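Werkstattbuch, Raum 313
September, Eintrag nachmittags

Thema: Klötze und Stapelfeld, Überarbeitung der Unterlage

Ausgangslage wie im letzten Eintrag: Die alte Markierung aus Malerkrepp hat sich an zwei Ecken gelöst, die Kanten waren ausgefranst und auf dem hellen Holz schlecht zu erkennen. Streifen abgezogen, Kleberreste mit Isopropanol und Kunststoffspachtel entfernt. Die Platte ist an der Stelle jetzt minimal heller als außen herum. Stört nicht, nur notiert, damit später niemand nach einem Lackschaden sucht.

Neue Markierung: schwarzes Gewebeband von Jenier, Quadrat, Innenmaß 300 mm. Angezeichnet mit Stahlwinkel und hartem Bleistift, Bezugskante ist die vordere Tischkante. Erste Seite parallel dazu geklebt, die übrigen nach Anriss. Diagonalen nachgemessen, Differenz unter 1 mm. Ecken stumpf gestoßen, nicht überlappt; bei der Überlappung stand das Band vorher doppelt auf und ein Klotz blieb beim Schieben daran hängen. Band mit der Gummirolle angedrückt, Enden mit dem Cutter nachgeschnitten. Dabei leichter Schnitt in die Tischoberfläche hinten links, nur längs der Bandkante sichtbar.

Klötze: Der Satz von Brivanier ist aussortiert. Kantenlängen streuten zu stark, außerdem waren die Flächen lackiert und rutschten aufeinander. Ersatz ist der Satz von Idach, durchgefärbt, Oberfläche matt. Jeden Klotz in allen drei Richtungen mit dem Messschieber geprüft. Abweichungen innerhalb eines Klotzes vernachlässigbar, zwischen den Farben knapp messbar. Grate an den Kanten mit Schleifpapier Körnung 3000 gebrochen. Das war eigentlich zu fein, hat aber keine Spuren auf den Flächen hinterlassen. Für den nächsten Satz gröber anfangen und damit abschließen.

Stapeln von Hand: 3 Klötze übereinander, Grün als oberster. Reihenfolge bleibt bis auf Weiteres so, damit die Notizen vergleichbar sind. Der Turm steht auch dann, wenn der mittlere Klotz sichtbar versetzt liegt. Genaue Kippgrenze noch nicht aufgenommen. Beim Anstoßen der Tischplatte wandert der Turm nicht, beim Zuschlagen der Schranktür unter dem Tisch schon ein wenig. Filzpunkte an den Türanschlag geklebt, seitdem ruhig.

Rutschverhalten nur grob geprüft: Reststück der Tischplatte einseitig angehoben, bis der Klotz anfängt zu gleiten. Quer zur Maserung etwas später als längs. Nach dem Abwischen mit Isopropanol deutlich später. Daraus folgt: vor jeder Reihe abwischen und mindestens fünf Minuten warten. Keine Glasreiniger, der Rest vom letzten Mal hat geschmiert.

Licht: Die Schreibtischleuchte von Esquivel ist zurück im Schrank. Sie warf einen harten Schatten vom Turm quer über das Band, und die Unterkante war beim Ausrichten kaum vom Band zu unterscheiden. Nur mit Deckenlicht besser. Bei tief stehender Sonne das Rollo am Fenster halb herunter, sonst glänzt das Band.

Anmerkung Higinio Robles (mündlich, vor dem Mittag): Er hätte lieber eine Mittenmarke im Quadrat. Dagegen spricht, dass ein Klebepunkt aufträgt und der unterste Klotz dann kippelt. Bleistiftkreuz wäre möglich, wird aber beim Abwischen verschwinden. Kompromiss: kurze Striche auf dem Band in der Mitte jeder Seite, mit weißem Lackstift. Noch nicht ausgeführt, Lackstift ist eingetrocknet, neuer auf der Bestellliste.

Offen:
- Kippgrenze mit Fühlerlehrenblättern als Unterlage bestimmen
- Seitenmitten auf dem Band markieren
- Ersatzklötze beschriften, bisher liegen sie ohne Zuordnung in der Schublade
- Band nach zwei Wochen kontrollieren, vor allem die vordere rechte Ecke, dort liegt beim Arbeiten der Unterarm auf
- Messschieber: Batterie schwach, Anzeige flackert beim Nullen

Brivanier-Klötze nicht wegwerfen, sie taugen noch als Anschlag beim Kleben. Kiste steht im Regal unten, ist beschriftet.

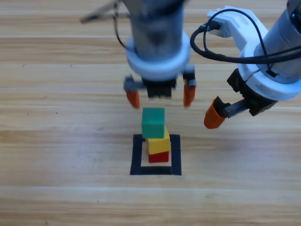 Abb. 1: Klotzstapel im schwarz abgeklebten Feld, Grün oben.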